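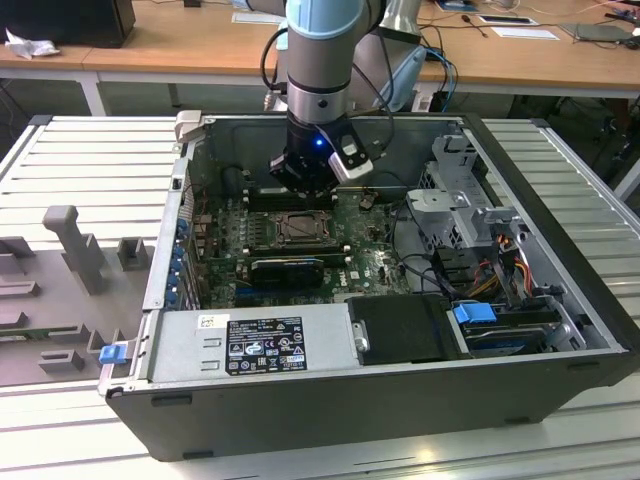
Lecture 6: Main memory and the cost of a miss
Lizelle Mofokeng — March
2 comments

A processor core works on registers. Everything else it needs must be fetched, and the time taken depends on where the data sits. The memory hierarchy is the set of stores between the registers and the disk, ordered by access time.

Cache is static RAM, six transistors per bit in the usual cell. Main memory is dynamic RAM: one transistor and one capacitor per bit. The capacitor leaks, so each row must be refreshed at fixed intervals. Dense and cheap, but slower to read.

Average access time is written

T = h + m × p

where h is the hit time, m the miss rate and p the miss penalty. Keep all terms in the same unit, normally clock cycles.

Worked case. A loop makes 1000 loads. Hit time is 2 cycles, 29 loads miss, and the penalty is 600 cycles. Then m = 0.029 and T = 2 + 17.4 = 19.4 cycles. Almost all of that is penalty. Halving the hit time saves one cycle; halving the miss rate saves 8.7.

Locality is what keeps m low. Temporal locality: an address used once is likely to be used again soon. Spatial locality: its neighbours are likely to be used too — hence the cache line, commonly 64 bytes.

For the tutorial, repeat the calculation with a second cache level between the first and main memory. Written answers go to Anel Kekana, Hildale building, before the next lecture.

Share (0)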